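Nedley Bottle Handling Set

Welcome, and thank you for taking an interest in Nedley! Renata Medina and Mohandas Suvarna put this set together at the Birberg lab, and we have tried to write down the things we would have wanted to know ourselves before training anything on it.

The question behind the set is a simple one. If a policy learns to pick up a bottle with a pair of dexterous hands, how much does it gain from a view close to the grasp, on top of the view from the head? We used detergent bottles, partly for their awkward shape – a wide body, a sloping shoulder, a clear cap that cameras don't always see well.

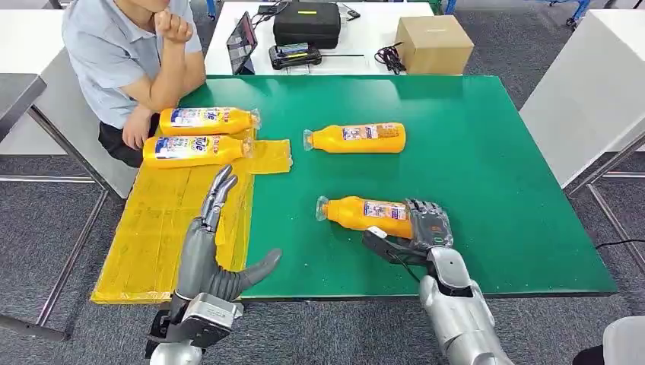
Starting layouts vary from episode to episode, and we let the bottles lie at whatever angle they ended up at. There are 100 episodes, of which 80 are for training and 20 are held out. Please keep to that split if you plan to compare with our numbers, as neighboring episodes can look very much alike.

Each episode has a head stream, a wrist stream, joint positions and a short text instruction. The streams share one clock, and our loader (named Menon, and kept in the folder of the same name) lines them up for you.
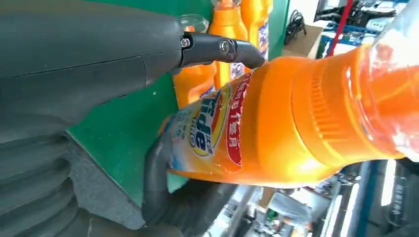
With the head view alone, our baseline tended to close a little early on the cap side. Adding the wrist view helped most there, and hardly at all with the reach itself, which surprised us a bit.

Known issues: glare on the plastic, busy backgrounds, and 2 training episodes where the text instruction is missing. We left those in – the loader skips them unless you ask for them.

Questions and corrections are very welcome on the Astirport tracker, and Mohandas reads everything that comes in.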